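Heklow open day at Skarnau — worth the drive?

Started by gritpaper, August 18, 2019

gritpaper
Went to the Heklow open day in Skarnau because my brother-in-law had a spare pass. I came home with a tote bag and a lot of doubts. The flyer said "see our robots tidy a home." What we got was 6 minutes of a real arm behind a rope and then the better part of an hour in front of a big screen watching a simulator. Everything on the screen was computer-made. Table, cup, plant, all of it.

The guide, Eduard Kollár, was nice enough and didn't dodge questions. But I asked how often the thing works on a real table with real stuff on it and he said they were "still collecting those numbers." So why invite the public?

stotlow_mike
They had the same setup at the Stotlow fair in May. My kids lasted two minutes. I don't see the problem, though. You practice in the simulator because a dropped bottle costs nothing there.

gritpaper
Sure, practice all you want. I'm complaining about selling it to visitors as a tidy home.

Pellworth
I did the later tour, with Drahomíra Trnka. She let people pick which object the Cù program should go for next, which was more fun than it sounds. Somebody asked for the tissue box and she spent a while on why a box with a soft tissue sticking out is harder than a bottle. I learned something. Maybe you got the short tour?

gritpaper
Maybe. Nobody in my group got to pick anything.

hexnut_annie
I write test software for a living (conveyors, not arms) and I'm with gritpaper on most of this. Two things bug me about simulator demos. Everything sits on a clean white table with nice light, and everything is a shape somebody modeled ahead of time. Then you put the same program in a kitchen with crumbs and a sticky jar and it falls over. Ask them for 200 tries in a row on real objects, with the failures left in. If they won't show that, keep your wallet shut.

Pellworth
The light isn't that nice, to be fair to them. They had the shadows turned on, including the robot's own. Trnka said that was deliberate, as a shadow moving over the table can throw off the camera. A lazy demo would have skipped that.

hexnut_annie
OK, that's a fair point and I'd like to have heard it. Shadows do cause trouble. Still only one kind of trouble out of many.

stotlow_mike
Was there a charge to get in? Ours was free.

gritpaper
4 bucks for parking, the rest free. So I'm not asking for a refund — I just want the flyer to say "simulator" somewhere.

And Pellworth, I'll give you the shadows. I went back through what I saved from the screen and there's the gripper's, low in the middle, with the arm itself out of view. Look at how much bare table they leave it to work in, though. The bottle, the plant and the rest are pushed out toward the sides. My coffee table has never looked like that.
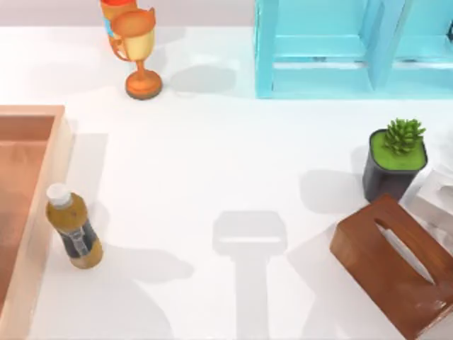
Similar threads
Robot lawn mowers on a slope, anyone?
Stotlow fair: what was good, what to skip
Are factory tours still a thing?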